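How close can a person sit while the arm is sorting?

Loretta Szabo
Hi all! We run a small hands-on corner at Fondier, and I've been asked to write our house rules before we open to visitors in August. My sticking point is the helper's seat. I'd like someone across the table, facing the arm, but is that good practice?

Keegan Després
Hello Loretta, lovely project! We allow it at Wernerero, but only at low speed, with the stop button in the helper's reach and hands off the table once the fingers are moving. Phones go in a pocket too (people do reach for them, bless them). We also keep cables away from the arm's path and tape a square on the floor for anything with legs.

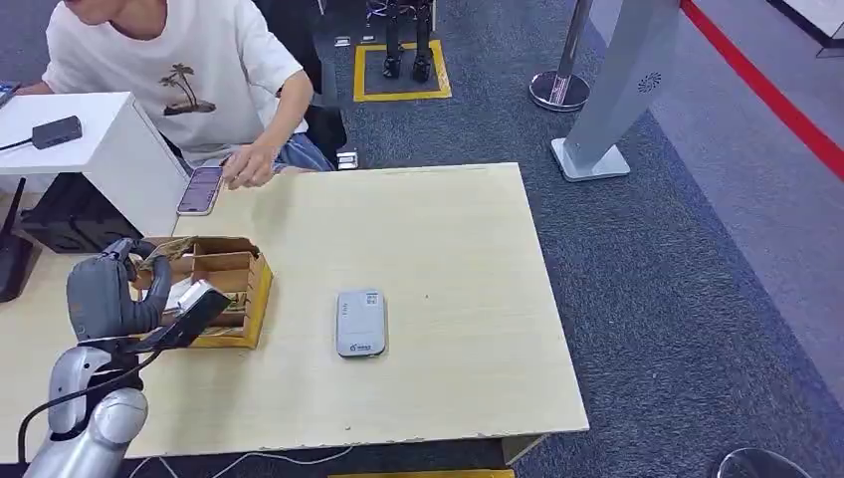

Two things to write down first
Who may restart the arm after a stop, and how far it can reach at full stretch. Measure that yourself, please! Then do a proper risk assessment for your own setup, as mine won't fit yours.

Bensaid
just put up a rope, worked for us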